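From: Usman Satti
To: school-places list
Subject: Re: [school-places] Getmont site and the new intake numbers

Zlatko Obradović wrote:
> Has anyone had a straight answer on the Getmont site yet?
> The council's letter says 50 extra places for December but
> doesn't say which year groups, and my youngest is on the
> waiting list at Nartey Primary. Also, is the 800 metre rule
> still on, or has that gone?

Hi Zlatko, hi all,

I went along to the drop-in at Nartey and came away with a bit more than I went in with, so let me try (sorry, this is long, I'm typing it with a sandwich in one hand).

The 50 places are all Reception and Year 1, so anyone with a child higher up is still stuck with the ordinary waiting list. The 800 metres is still on! They've only changed how it's measured, and it's now the walking route from the front gate instead of a straight line on the map. That's bad news for us on the Bultix Road side, as you have to go all the way round by the railway bridge. I asked whether the back gate could count and got a very polite "we'll take that away".

As for the building, Getmont would open with 4 classrooms and the hall would come later. The plans were pinned up by the door and I had a good squint at them, but the kitchen wasn't marked anywhere, so I asked about dinners too. For the first year they'd be cooked at Nartey and driven over. I'm not thrilled, my daughter barely eats a hot dinner when it's hot.
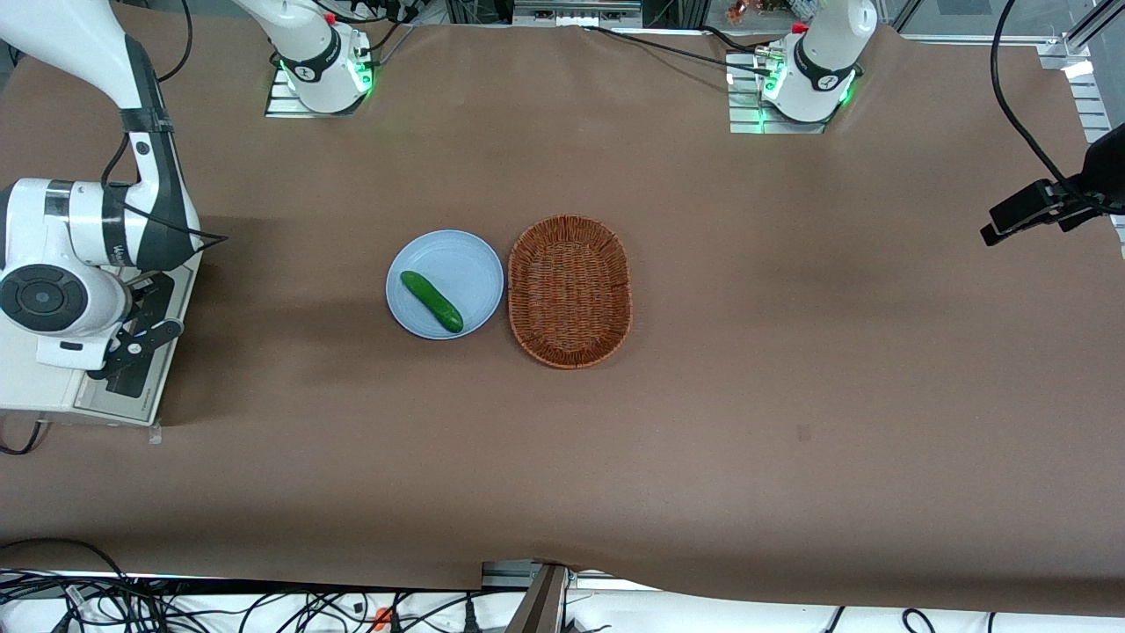
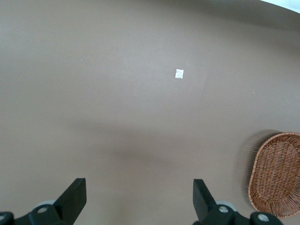

I've started a list of questions for the next meeting and I'd love more from you lot before I send it in. So far I've got the back gate, the dinners, where the staff are meant to park, and whether the Grameo bus will stop any nearer. On dinners I'd like to know if children can bring their own, even if it's only something cold and simple like the cucumber on the blue plate in the first picture, and whether there'd be a room to eat it in with no hall. Send me yours by 10 at night if you can, as I want to get it off before bed.

Zlatko, ring the admissions office about your youngest and ask for the position on the list in writing. They do give it if you ask!

Cheers,
Usman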